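Notes on Keeping a Household Inventory

Posted Sunday, January 11, 2026

It has been the practice of this journal to open each year with a matter of domestic administration. Previous entries have addressed the retention of utility bills and the correct storage of spare keys. The present entry concerns the household inventory, by which is meant a written record of the contents of a home, kept in a form that another person could use.

The author began such a record in October, following the settlement of an aunt's estate. The aunt had lived in the same house on Pornwood Lane for most of her adult life. The house was built in 1908 and had a great many closets. Her will was clear on the subject of money and silent on the subject of objects, and her relatives were obliged to decide the fate of each item without knowing where it had come from or whether it had been promised to anyone. A mantel clock was claimed by two cousins, each in good faith. A box of letters was very nearly discarded with the newspapers beneath it.

It was resolved at that time that the same difficulty should not be left to others in the author's own case.

Scope of the record

The first question to be settled is what belongs in an inventory. Insurance companies generally wish to know about items of value. Families wish to know about items of meaning. These two groups overlap less than one would suppose. The author's record therefore contains two parts, kept in the same notebook and begun from opposite ends. The front of the notebook lists items that would need to be replaced after a fire or a burglary. The back lists items that could not be replaced at all.

A minimum value of 60 dollars was adopted for the front section. Below that figure, items are entered by group, as in "kitchen linens" or "garden tools." There is no minimum for the back section, where the least expensive entry is a tin whistle and the longest is devoted to a recipe card.
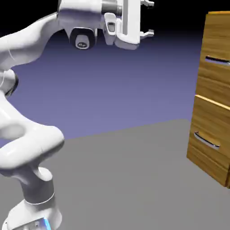 Annelies Plattner wrote, upon reading a draft of this entry, that a minimum value seemed to her a mistake, and that she would sooner list everything in one room properly than list the whole house by halves. Her own record covers a study and a hallway and has gone no further in several years, but she is able to find any paper in either of them. She asked also that readers be warned against pencil, which had faded in her first notebook to the point where the entries for the hallway could not be read.

The warning is passed along with thanks. On the matter of the minimum, the author's position is unchanged, though it is conceded that "kitchen linens" proved a poor entry when a particular tablecloth was wanted at Thanksgiving and no one could say whether it had been kept.

Method

Work was carried out one room at a time, on weekday evenings, in sessions of 30 minutes. Longer sessions were attempted and abandoned. The mind wanders after half an hour of writing down lamps, and the entries become careless. In one such session the same bookcase was recorded twice, under two different descriptions, and the error was not discovered until the totals for the living room were reviewed.

Each entry consists of the name of the item, the place where it is kept, the manner in which it was acquired, and the approximate year. Serial numbers are given for appliances. A further line is left blank for the name of any person to whom the item has been promised. It is recommended that this line be completed in ink and that the person be told.

Receipts presented a separate problem. Those older than ten years had in many cases gone blank, the printing having disappeared altogether. The surviving receipts were copied and placed in an envelope at the back of the notebook. The washing machine, a Direo, was found to have been purchased two years earlier than everyone in the household believed, and its warranty had long since ended.

On furniture

Furniture deserves particular attention, as it is the category most often described badly. "Brown dresser" is of little use to an insurer and of no use to an heir. An entry should state the kind of wood if it is known, the number of drawers, the condition of the back and feet, and any mark or label found on the underside. Where the wood is not known, it is better to say so than to guess. The author had for years referred to a sideboard as walnut. A furniture restorer at the firm of Fröhlich, consulted on an unrelated repair, identified it as stained beech in the time it took to remove his coat.

Drawers should be taken out fully and turned over. Makers sometimes wrote on the bottom boards, and so did owners. Beneath the lowest drawer of the aunt's writing desk was a list of 18 names in her handwriting, with no heading. Several were neighbors. The purpose of the list has not been established, and it has been entered in the back of the notebook under "Papers, unexplained."

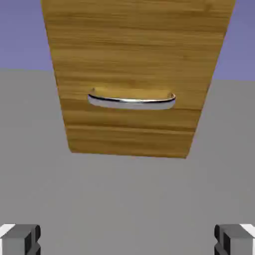
Wood grain on a front panel, seen from below.

Storage and review

A record kept only in the house it describes is of limited value after a fire. A copy of the notebook has accordingly been lodged with a relative in another town, and a second copy has been scanned and stored with the household's tax documents. The scanning was done at the Wusumov copy shop, where the staff were patient with a binding that would not lie flat.

The record is to be reviewed once a year, in the first two weeks of January. The review just completed required a single evening. Four items were struck out, having been given away or broken, and a larger number were added than the author is pleased to report, most of them books. The entry for kitchen linens has been expanded to a full page.

The attic has not been started. It is expected to require a notebook of its own, and work will begin there when the weather permits a person to stand in it without a coat. Correspondence on the treatment of photographs, and in particular on whether an album should be entered as one item or by its contents, would be received with interest before that time.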